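Planning a kitchen robot arm: what to budget for before you order

Most of the cost of putting an arm in a domestic kitchen sits outside the arm itself. The notes below apply to a single arm working one run of worktop, with a hob, a fridge and the usual small appliances. They assume the kitchen stays in daily use by people.

Measure first

Take the distance from the proposed base position to the furthest object the arm must handle, then compare it with the working reach on the data sheet. Makers quote maximum reach with the arm straight. An arm at full stretch can touch a thing but has little choice of angle, so leave a margin. On the Adugna job the furthest target was 893 mm from the base centre, and that figure decided which models stayed on the list.

Next, open every door in the area and mark the swing on the floor with tape. Fridge doors and wall cupboard doors both count. Wall cupboards are the ones people forget. An open door at head height takes up the space an elbow joint wants to pass through. Measure handle depth too, and write down whether each handle is a long bar, a short bar or a knob. Long vertical bars are the easiest to grip. Small knobs may need different fingers, and a second set of fingers is a separate line on the quote.

Mounting

A floor stand needs a level, solid floor and a footprint that people can walk round. A ceiling or wall rail frees the floor but needs fixing into something structural, and plasterboard alone will not do. Get the installer to state the fixing method in writing. If the kitchen is rented, price a free-standing base with ballast and check that the floor will carry it.

Power and cables

Count the sockets already in use. The controller should have its own, on a circuit not shared with an air fryer or kettle. Allow for a cable run that follows the arm through its whole travel without pulling tight or dragging on the worktop. Buy sleeving and clips at the same time as the arm. Ukholm supplies its cable kit as an extra and Clorkiler puts one in the box, so compare totals and ignore the headline price.

Surfaces and objects

Speckled stone, brushed steel and glossy black panels are all awkward for vision systems. Ask the supplier for a trial on your own surfaces before paying the balance. Dark pans on a dark hob deserve a test of their own. Clean the steel before the trial and repeat it a few days later when it is marked again.

List every item that lives on the worktop with its full weight. A full oil bottle weighs a good deal more than the same bottle nearly empty. Payload figures normally include the gripper, so subtract that before deciding what can be lifted.

Budget lines to include

Arm and controller
Gripper, plus spare fingers
Stand or rail, with fixings
Cable kit and sleeving
Electrician
Washable covers, at least two
Delivery and removal of packaging
Annual service
Contingency of 20 per cent

Covers cost 173 pounds each at Nesumthorpe prices as of January. Lead time on spare joints was quoted as 16 weeks, so ask about stock before you order from anyone.

Cooker, worktop and fridge with the arm in place

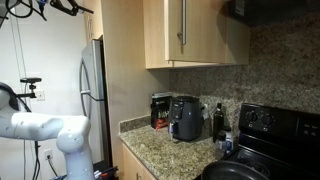
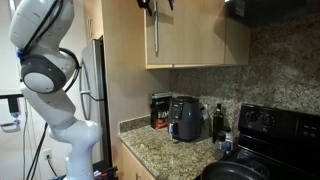
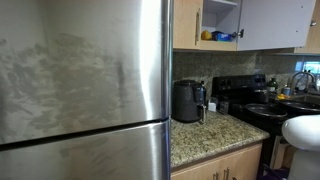
Text by the Workshop and Equipment Editor
Last revised May 27, 2025

Before signing

Ask for the stopping distance at the speed you will really use. Ask where the emergency stop goes, and have it fitted where it can be reached without leaning over the hob. Confirm who pays the return carriage if the trial fails. Keep the packaging until the acceptance test has been signed off, as several suppliers will not collect an arm in anything else.

Tell your home insurer in writing, with the model number and the total weight including the stand.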